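The Man Who Sold Me a Feeling About Aces

The pitch arrived on a Monday, in an email with 27 exclamation points' worth of enthusiasm packed into four paragraphs. A company named Clatis wanted me to try its training course for live poker tells. Twelve video lessons, a workbook, and a private forum where graduates post clips of strangers scratching their necks. The price was $196. I play small cash games a couple of nights a month and I lose slightly more than I admit to my wife, which makes me the customer they had in mind.

The course is built on something called the Samance method. You watch an opponent for a baseline, then look for departures from it, then assign each departure a score. A glance down at the chips gets one number and a held breath gets another. Add it up and you know whether to fold. The workbook has a chart for this, with decimals.

I have a problem with the decimals. Anyone who has sat at a card table knows that people give things away. The old guy who sits up straight when he flops a set is real, and I have folded to his posture many times. But turning "he sat up" into 3.4 doesn't add any information. It takes a hunch and puts a lab coat on it.

So I called the company and asked where the numbers came from. A pleasant man in customer relations told me they came from "thousands of hours of footage." Whose footage? Proprietary. Who did the scoring? Trained analysts. Trained by whom? Clatis. Did the analysts already know what cards the players were holding when they scored the clips? There was a pause and then he offered me a discount.

That last question is the whole ballgame. If you know a player is bluffing, his swallow looks guilty. If you know he has the nuts, the same swallow looks like a man trying to hide his excitement. Poker broadcasts have trained a generation of fans to do this, with the hole cards printed at the bottom of the screen and everybody at home an expert.

Nazanin Tehrani dealt cards for years before she started teaching a night class in probability, and she still runs a game in the back of a café called Rengifo. I asked her to go through the first lesson with me.

"It's a horoscope," she said, about nine minutes in. "He says a fast call means a draw, unless the player is experienced, and then it might mean a strong hand. So what does a slow call mean? I bet it's the same list."

It was the same list, in a different order.

She does think tells exist. Her view is that bet sizes and timing carry most of what you can use, and the face comes a long way behind. She also thinks the best evidence at a table is boring: what hands has this person shown down, and how did he play them? You can collect that for free if you put your phone away. Most people at her game do not put their phones away.

We tried a small experiment. She recorded two sessions at Rengifo with everybody's permission, and I scored the big river bets from the chart before finding out what anyone had. My results were about what I would have gotten from a coin. Fair enough, I'm a beginner and it was a small sample. Clatis said as much when I wrote to them, and suggested the advanced course, Uranon, which costs more.

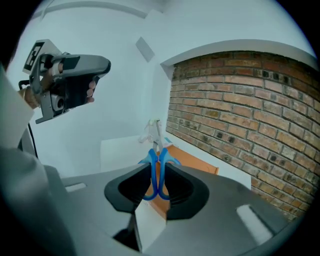

Blue-handled scissors, blades up, with a small green tag near the tip.

Notice how that sales answer works. If the method wins, the method gets the credit. If it loses, the student hasn't studied enough, and further study is for sale. I can't think of a result I could have brought them that would have counted against the chart. Poker is a perfect home for this kind of product, given how much luck sits between a good decision and a good night. A player can follow terrible advice for a whole winter and come out ahead. He will then write a testimonial, and he will mean every word.

I read a lot of those testimonials. Plenty mention a single great fold or a single heroic call. Very few mention a win rate, and the ones that do never say how many hours it covers. One graduate wrote that he now sees "the whole table like glass." I'd like to play with him.

There is a version of this course I might defend. Strip out the scores and you have a decent reminder to look up from your own cards and pay attention. Lesson five, on watching how someone handles chips before it's his turn to act, is sensible stuff. It would make a good magazine column, and you could read it in the time it takes to get a seat.

I asked for my money back in October. The refund policy requires proof that I completed all the exercises, including the one where you practice your neutral face in a mirror and rate it daily. I gave myself a 2. They are reviewing my case.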